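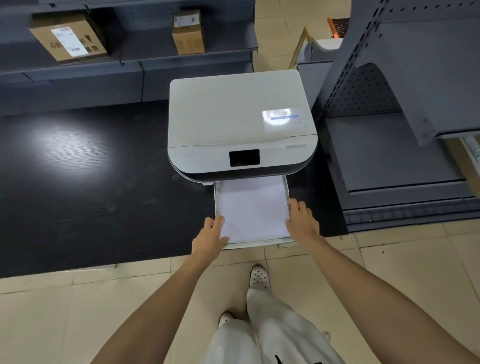 Udgate Lifesaving Commendation: Frequently Asked Questions

We use cookies to remember your settings and count visits to this site. By continuing you accept our cookie policy. Accept | Manage

What is the commendation?

It is a written recognition given by the City of Udgate to members of the public who helped save, or tried to save, another person's life. Past recipients have pulled people out of the Sodum River, stayed with someone in crisis on an overpass until police arrived, and given CPR in a parking lot.

Who can be nominated?

Anyone who was off duty or acting outside their normal job at the time. You don't have to live in Udgate, but the incident must have taken place inside city limits or on the Tivesa Bridge, including the half that belongs to the county.

Delivery drivers, bus drivers and road crews can be nominated even if they were on the clock, as long as rescue work isn't part of their job description. Police officers, firefighters and paramedics have their own awards through their departments.

Does the person have to have survived?

No. We look at what the nominee did. Several commendations have gone to people whose efforts did not succeed.

Is there an age limit?

No. Nominees under 18 need a signature from a parent or guardian.

How do I nominate someone?

Fill out Form 1232. You can get it at the front desk of City Hall or ask us to mail you one. The form asks for the nominee's name, the place and time of the incident, and a short account of what happened in your own words. Please write the account yourself, even if there was a news story. We can't accept a clipping or a link in place of it.

If you don't know the nominee's full name, write down what you do know - a company name on a truck, a first name, which direction they were headed. We can often match it to the police report.

Can I nominate myself?

No, but a family member or coworker can do it for you.

Is there a deadline?

We need the form within 90 days of the incident. If you were a witness and only found out about the program later, send it anyway with a note, and the review panel will decide whether to take it.

What happens after I send it in?

Nabila Tarigan in the Office of Community Safety reads every form first. She requests the incident report and may call you with questions. The panel then meets on the first Tuesday of the month. Most nominations are decided at one meeting, but cases still under investigation are held until the investigation closes.

Will the person who was rescued be named?

Never without their written consent. This matters most in cases involving a mental health crisis. In those cases we also leave out the method and the exact location, both in the citation and in anything we send to the newspaper. Please don't post those details yourself.

My nominee doesn't want any attention. Is that a problem?

It isn't. The nominee can accept the certificate by mail and skip the ceremony. They can also turn it down altogether. We ask them before anything is made public.

When and where is the ceremony?

Once a year in February, at Olaniyan Hall. Use Entrance 2, on the side facing the library. The hall seats 80, so each recipient may bring four guests. Doors open at 5:30 p.m. and the program starts at 6.

Is there a cash award?

No. Recipients get a framed certificate and a lapel pin. Lost pins can be replaced once at no charge.

I was at a rescue and I'm having a hard time with it. Can you help?

Yes. Trouble sleeping and going over the event again and again are common afterward. The city offers free visits with a counselor to anyone who witnessed or took part in an incident, whether or not a form was filed. Ask for the witness support line at the City Hall front desk.

If you or someone near you is in crisis now, call or text 988 at any hour. If someone is in immediate danger, call 911.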